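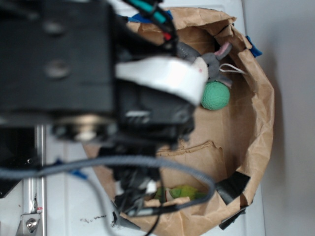 About Drorus

Drorus is a small furniture shop and delivery company in Clakard. We sell sofas, armchairs, beds and dining tables, and we bring them into your home, up the stairs and into the room where you want them. We started with one van and a rented garage on Ishida Street. Today we have three vans, a showroom and a repair room behind it.

How we began

The company was started by two cousins who moved to Clakard for work and had to furnish an apartment from zero. Their first sofa came on a truck and was left on the sidewalk, in the rain, with a paper to sign. The second one did not pass through the door. After this they started to measure doors for friends, then for friends of friends, and after one year it was already a job for both of them.

We still measure before we sell. If you live inside the city, we come to your home with a tape and look at the entrance, the stairs, the elevator and the corners of the hallway. The visit is free and takes about 70 minutes, because we also like to talk about where the light comes from and where you sit in the evening. If a sofa will not go in, we say so, and we try to find another one which can be taken apart.

What we sell

Most of our sofas belong to the Delik line, which is made for us in a family workshop outside the city. The legs can be removed and the back comes off with four bolts, so it can go through a narrow door. You can choose the fabric in our showroom or take samples home. Please keep the samples for a few days and look at them also at night - many colors change very much under a lamp.

We also sell used pieces. When a customer buys a new sofa and the old one is still good, we can take it with us, clean it and repair it in our repair room. These pieces stand at the back of the showroom and the price is written on a yellow card.

Delivery day

We call you the evening before and give you a window of two hours. The driver calls again when he leaves the previous address. Two people come with the furniture. They cover the floor, carry everything in, put on the legs and take the packaging away. If you want to see the sofa on the other wall, please ask, they will move it. They are used to this question.

Deliveries outside Clakard are possible, but the price depends on the distance and the floor, so please write to us first.

Who works here

We are a small team and most of us do more than one thing. The person who answers the phone in the morning may be the same person who brings your bed in the afternoon. Several of us came to this country as adults, and between us we can help you in English, Spanish, Polish and Turkish.

Visit us

The showroom is on Ishida Street, next to the bus stop, with parking in the yard. We open at 10 in the morning and close at 6 in the evening. In August we close earlier, at 4. You are welcome to sit on everything, also with children. Dogs may come in too, but please not on the light fabrics.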